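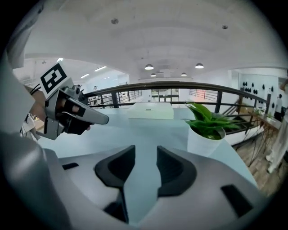 Two hand-held grippers over the table, view from one of the gripper cameras. The square marker is mounted on the other gripper.

Huseo Tabletop

Huseo is a set of two-handed demonstrations recorded with hand-held grippers, plus the code we use to turn them into training data for robot arms. We're really excited to get this out, and we'd love to see what you build with it!

What's inside
1598 demonstrations, 12 tasks
Wide-angle video from each gripper
Gripper poses and jaw opening for every time step
A train/test split (783 demonstrations have a second, hand-checked set of task labels)

Why two grippers
Our first release, Prornau, was one-handed, and policies trained on it got stuck on anything that needed holding and pulling at once. Adding the pose of one gripper relative to the other as an input helped more than any change we made to the network (and we tried plenty). The marker gives us a check on that relative pose whenever it is in view.

Getting started
Unpack the archive, run the setup script, then open the viewer notebook. The loader needs around 4 GB of memory.

Known issues
Pose tracking drifts when both grippers move fast. Jaw opening is noisy near fully closed. Fixes are very welcome, so please open an issue or send a patch.

License
Free for research use. See the license file.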